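Home Projects Chores FAQ Reading list Contact

Can machines do the chores yet? Questions we get a lot

So, can a robot do my housework?
A few pieces of it, on a good day, and we think that's thrilling! Robot vacuums have been trundling around living rooms for years. What's new is hands. Machines with fingers are starting to try the fiddly stuff (drawers, lids, laundry, desk supplies), and if you've followed this for any length of time you'll know how big a jump that is. Nobody should sell their ironing board yet.

What counts as a chore on this site?
Anything a person does around a home, an office or a small shop floor without thinking much about it. Our master list has 50 entries. It started as a page in Stella Mfinanga's notebook, and readers keep mailing in more. Wiping a counter is on there, and so are matching socks, bagging screws and filling a stapler.

A stapler? Really?
Yes, and it's one of my favorites! Think about everything you do with one. You pick it up, turn it the right way, open it, drop in a strip, close it, line up the paper and press hard enough. Most of those steps want two hands doing different things, and the shiny top on a lot of staplers is slippery and tricky for cameras too.

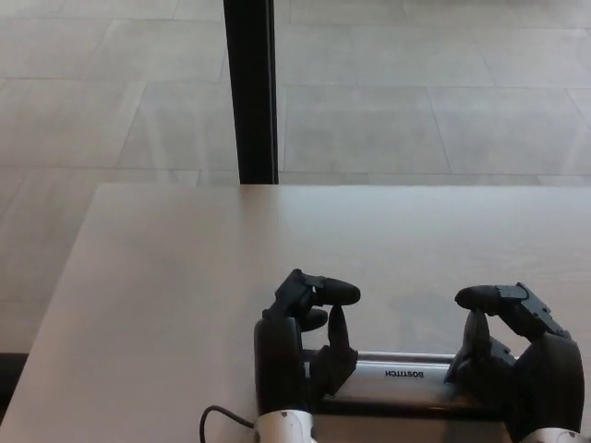 A Bostitch stapler on its side, one hand at each end.

Why is using two hands so hard?
Each hand has to know what the other is up to. If the left one pulls a little early, the right one loses its grip or gets dragged along. People sort this out by feel, in a split second, while talking about lunch. A machine has to sense the push, decide what it means and answer it, and touch sensing is still behind camera vision by a long way. It's catching up, though, and the pace since we started this page has been a joy to watch.

Why give robots fingers at all? Wouldn't a simple clamp do?
For plenty of jobs a clamp is better. It's cheaper, stronger and has less to break. The Trestidach packing line we visited in May uses plain two-jaw grippers all day and nobody there wants fingers. But our kitchens and desks are full of things shaped for human hands, and that's where fingers start to earn their keep.

How do you decide a chore is "done"?
Our rule is 26 tries in a row, in a room the machine hasn't been set up for, with no one stepping in. Dilwyn Pugh wanted 1000. We argued over it for most of an afternoon and he may still be right.

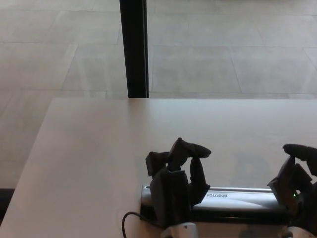
Mirjana Vukčević wrote in to say that our rule is too soft on speed: if I can load a stapler in ten seconds and the machine needs four minutes, I wouldn't call that chore done, I'd call it a demo, and I'd like to see a time next to every entry on your list.

Fair point, and we're adding a time column. Slow can still be useful at night, when the house is asleep and it doesn't matter if the towels take until 5 a.m.

Which chores are closest?
Moving solid things from one place to another, in good light. Sorting parts into bins is close too. Soft, floppy or wet things are further off, and fitted sheets are at the bottom of the list (they're at the bottom of mine as well).

Should I wait to buy one?
If you want help this year, get a good dishwasher. If you love tinkering, jump in now, it's a great time!

Can I suggest a chore?
Please do. Use the contact page and tell us what the job is, what you use for it and where it usually goes wrong.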